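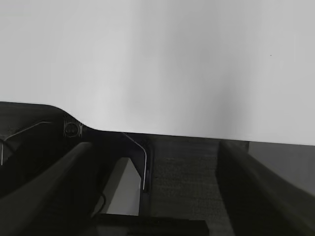
Chapter 4

Water in the Home and at Work

By the end of this chapter you should be able to explain where household water goes in a normal day, read a simple water meter, and work out how much a leak costs over a month. You will need a calculator and the table of units inside the back cover.

4.1 A day's water

Most people guess badly when asked how much water they use. They remember the glass they drank at lunch and forget the shower, because drinking is something they decide to do and washing is a habit. In fact drinking makes up a very small share of the total. Flushing, bathing and laundry make up most of it.

Consider the household of Siu-ming Kao, who lives with his parents in a flat in Numunberg. In October the family wrote down its meter reading each morning at seven, before anyone had used a tap. On the first Wednesday the difference between that day's reading and the next was 198 litres. When a visitor stayed for a weekend the figure rose, and when the parents were away it fell by more than half.

A single reading tells us very little. The difference between two readings tells us how much water passed through the meter in the time between them. This idea — that we measure a flow by comparing two totals — will be used throughout the chapter.

4.2 Drinking water

An adult doing light work in mild weather needs more water than most people expect, though a good part of it comes from food. Soup, fruit, rice and cooked vegetables all contain a lot of water. Hot weather and heavy work raise the need, and so does illness with a fever.

Drinking water reaches people in several ways. It may come from the mains, from a private well, from a tank filled by lorry, or in sealed bottles bought from a shop.
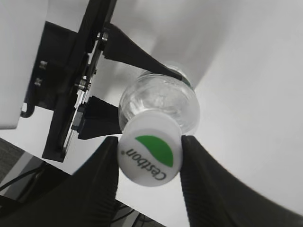 The price of a litre differs greatly between these sources. Mains water is usually the cheapest, as the pipes serve many homes at once and the water does not have to be packed or carried by road. Well water may seem free, but the owner pays for the pump, the electricity and the testing. When comparing prices, always change them to the same unit first. A price per bottle cannot be compared with a price per cubic metre until both are written as a price per litre.

4.3 Losses

Not all the water that enters a building is used. Worn washers, cracked pipes and faulty cisterns let some of it escape. At the Bellel bakery in Erine, the manager, Bok-nam Jin, found that the meter had moved by 151 litres overnight, while the ovens were off and the building was locked. The fault was in a cistern on the ground floor. It made no sound that could be heard from the corridor.

A night reading is the simplest test for a leak. Read the meter last thing in the evening, use no water, and read it again in the morning. Any change needs to be explained.

Before you go on

1. Write down every use of water you can remember from yesterday. Put them in order, largest first.

2. Find out where the meter is in your home or school, and copy down the reading with its units.

3. Using the figure for the bakery, calculate the water lost in 30 nights. Give your answer in litres and then in cubic metres.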